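### 3.2 Small things on shared tables

We came to the subject of small objects by a side door. When Margaux Chauvin and I began our study of shared desks at Pundia, we had meant to write about the large furniture, meaning the cabinets and the chairs and who pushed them where. But the people who kept our diaries for us hardly mentioned any of that. They wrote, at a length that surprised us and in the end rather charmed us, about the little things: a box of matches, a child's block, a rubber band that had been in the same spot since April. By the close of the first round we had 388 diary entries, and 154 of them were about objects a person could hide in a closed fist.

It seemed only fair to follow where the diaries led. In the second round we asked each office to give us one ordinary table and to let us see how small things came to rest on it and how they were put away. We did not ask anyone to clear up beforehand, and we did not offer a scheme of our own for where anything should go. The table discussed in this section has a pale wood-grain top and stands in an office with the usual cabinets nearby. Figure 4 shows its small objects at two moments.

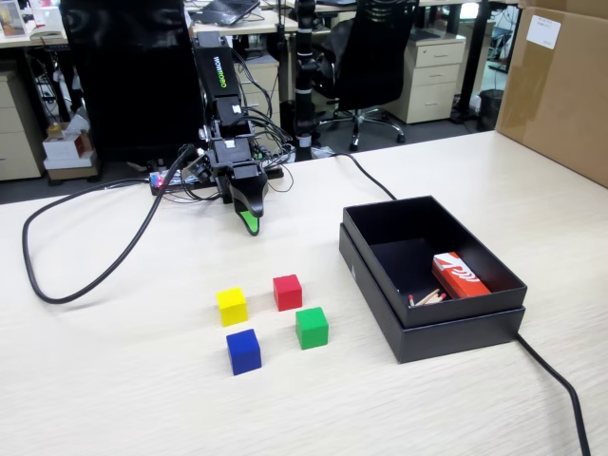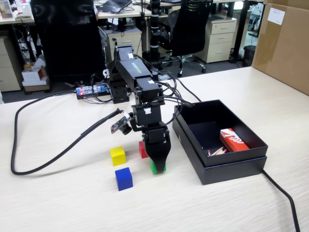

**Figure 4.** Colored blocks on the tabletop, with the open black box and its matches to the right.

Storage researchers have tended to treat the box as the end of the story. Once a thing is inside, it counts as tidy, and the coding sheet moves on to the next item. We followed this habit ourselves in the first round, using the sheet that Sfakianakis drew up for kitchen drawers, and it served us well enough there, where most things have a drawer they plainly belong in. On an office table it fits less comfortably. The matches in Figure 4 are in the box, certainly, but several of them lie loose beside their matchbox, so that they have been contained once and not twice. Is that tidy? Anastasia Papadakis, who coded the same material separately from us, said yes without a moment's pause. Margaux said no, and I am afraid I changed my mind more than once over a single pot of coffee.

We settled in the end on two separate codes. The first, which we call *outer place*, records whether an object lies within some larger container. The second, *inner place*, records whether it lies within the packet or case made for it. A loose match in a box scores on the first and fails on the second, while a matchbox left out on a desk with all its matches inside does the reverse. This sounds fussy when written down, and perhaps it is, but it cleared up a good many arguments - including a long one about paper clips in a mug that I had quite given up on.

The blocks raise a different question. They have no packet, and standing out on the tabletop they would be marked as untidy by the drawer sheet, the same as spilled pins. Yet our diary keepers rarely complained about objects of this sort. One person in the Demetti group wrote that blocks set out on a table "look like they're waiting for somebody," and that she would have felt rude sweeping them into a box. Another said that as long as she could see every color at a glance she thought of them as put away already. We found eight entries along these lines, which is a small number and should be treated as one, but they were written with real feeling and we would not like to lose them. For the present we code such groups as *standing out*, and we leave it to the diary, where there is one, to tell us whether the standing out was welcome. The Oster tables, which we turn to next, gave us a harder test of this code, as they had far more objects on them and far less bare wood in between.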